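How to Empty a Catch-All Box

Every household has a box where things go to be dealt with later. Mine reached November unexamined, so I dealt with it.

Step 1. Put the box on a table
On the floor you will kneel, sigh and give up. Use a table, and give yourself one song per layer.

Step 2. Sort by where it lives, never by what it is
A tape measure goes back to the tool drawer. Cups go to the kitchen, plush toys to whoever cries loudest, striped cloths to the wash – sniff first if you're brave. Cans get read before they get shelved.

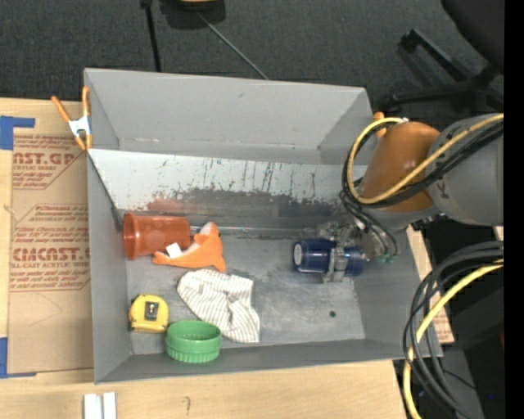 Step 3. Deal with the orphans
Small open containers are the worst of it, as the lid left home years ago. My friend Vega Mateos allows them 2 weeks to find a purpose. I allow 6, and still own all of them.

Step 4. Wipe the box
Scuffs stay. Crumbs go. Then put it somewhere inconvenient, or it will be full again by supper.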